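Steckbrett: Teile einfärben oder alles weiß lassen?

drukutar_08
Moin zusammen, ich baue gerade mein zweites Steckbrett. Das erste hatte weiße Teile auf weißer Platte und ich hab mich dumm und dämlich gesucht. Jetzt also Brett weiß, Teile blau. Was nehmt ihr so?

Skiltano
Blau auf Weiß finde ich super! Liegt das Ganze auf einem dunklen Tisch, sieht man auch sofort, wo das Brett aufhört (bei mir war früher alles helle Buche, furchtbar).

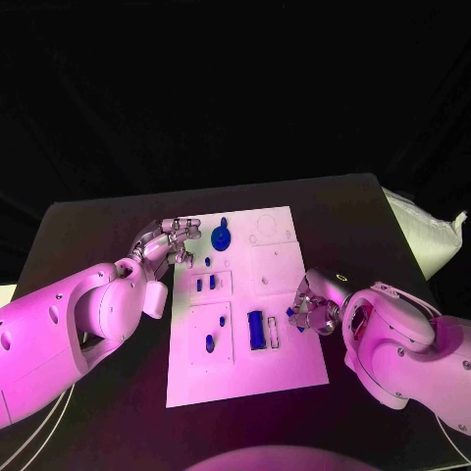

Und mach die Griffe ruhig hoch. Ein Stift auf runder Scheibe lässt sich viel besser packen als so ein flaches Plättchen, da pule ich ewig dran rum.

Ruser
Sehe ich anders. Hohe Griffe kippen beim Einsetzen, meine sind nur 8 mm und das reicht völlig. Und Farbe ist Geschmackssache, wichtiger ist das Spiel in den Löchern.

drukutar_08
Wie viel Spiel gibst du denn? Bei mir klemmt es ständig.

Ruser
Kommt aufs Material an. Druck erst mal 2 Probestücke, bevor du die ganze Platte machst. Ich hab mal mehr als 30 Teile weggeworfen, das tat weh.

Kang
Farbiges Licht nicht vergessen, da sieht Blau gleich ganz anders aus! Ich würde trotzdem dabei bleiben.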